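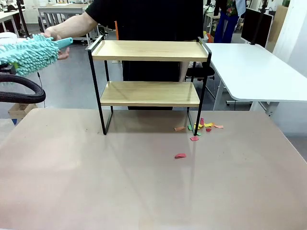
Mon 9 September

So I finally did it. I canceled the gym membership and signed up for the Vulstead half marathon walk, and now I have until October to turn into a person who can walk 13 miles without crying in a ditch.

I should explain that I am not sporty. I was the kid who got a doctor's note for square dancing. But my cousin's old neighborhood is out that way and I've always liked the route (river path, then the long drag up past the Busis bakery, then fields until you lose the will), and the entry was only 30 dollars if you signed up before the end of the month. I am very easily led by a discount.

Week one was fine! I did three miles most evenings and felt smug. Week two it rained, and I found out that my "waterproof" shoes are waterproof in the sense that the water can't get out. I had a blister on my heel so big I considered naming it. I've since moved to two pairs of socks, a thin one under a thick one, and it helps a lot more than the fancy blister cream did.

Saturday was my first long one. I took the bus out to Sididthorpe and walked home, eight miles and a bit, with a cheese sandwich and a podcast about shipwrecks. The first five miles went by so fast I thought my watch was broken. Mile six has a hill in it. I'd driven up that hill maybe 100 times and never noticed it was a hill, and then there I was hanging onto a gate, being passed by a lady with a stroller who said "nearly there!" when we were very much not nearly there.

My number came in the mail this morning — I'm 107, which I've decided is lucky. They say 1,000 people are walking this year, so at least I won't be alone at the back. I've already spent too long thinking about snacks. Last time I checked, the stop at Enriquez Farm was doing orange slices and pretzels, and I plan to stand there as long as is socially acceptable.

Ten miles next weekend if my heel behaves. If anyone has opinions about walking poles, let me have them, because I look at the price and then I close the tab and then I open it again.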